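Kitchen Handling Cell: Equipment Planning
Progress report to the Ljungberg fund, May
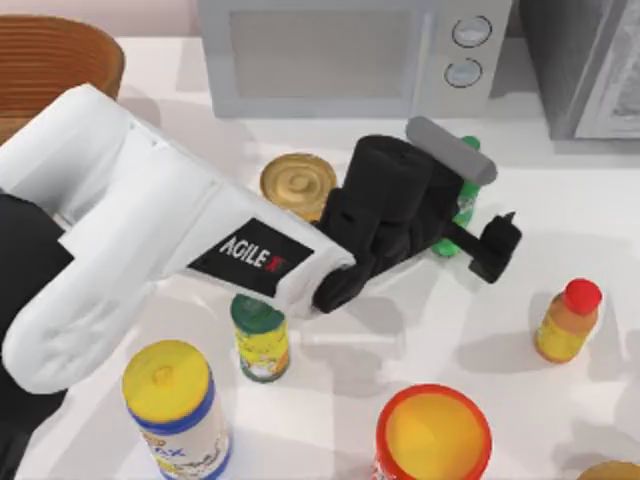 Simulated tabletop with the arm and gripper at the green bottle.

Summary

The planning stage at Brorkach is on schedule. The arm and gripper have been modelled in simulation together with a table of kitchen goods, and we have used the model to decide what to buy first. No hardware order has been placed. We ask the fund to release the second payment so that the first order can go out.

Work since the last report

We have run 300 simulated picks with mixed bottles, cans and canisters on a white table, with a microwave behind them. Of these, 51 failed. Most of the failures came when a tall item stood close to a shorter one and the gripper touched the wrong one on the way down. A smaller group came from round items with a wide rim, where the fingers could not open far enough to get a hold.

The results changed our shopping list in two places. We had planned to buy a second arm in the first year. The model shows that one arm reaches the whole working area if the base is fixed at the side of the table, so the second arm has been moved to the reserve list. We have also added a spare set of fingers, which was missing from the original budget.

Quotes

Kollunik has quoted for the arm, mounting plate and controller. Zistico has quoted for the gripper, spare fingers and cabling. Both quotes include delivery to Brorkach but not installation. Kollunik can deliver in 4 weeks from order. Zistico has not yet confirmed a date, and we are chasing this.

The table, guarding and emergency stop will be bought locally. The guarding price is still an estimate, as the supplier wants to measure the room first. That visit is booked for Wednesday.

Budget position

Spending so far is on staff time and software only, and is within the agreed amount. Taking the second arm out of the first order covers the spare fingers and the higher price for guarding. We do not need to ask for more money at this stage.

Risks

Lighting and surfaces in the model are cleaner than in a working kitchen, so the failure rate may rise on real hardware. We have kept 2 weeks free after installation for repeat tests.

Next steps

Get the delivery date from Zistico, settle the guarding price, and place the first order once the payment is released.

Last updated: May
Contact: Brorkach project office | © Brorkach | Back to top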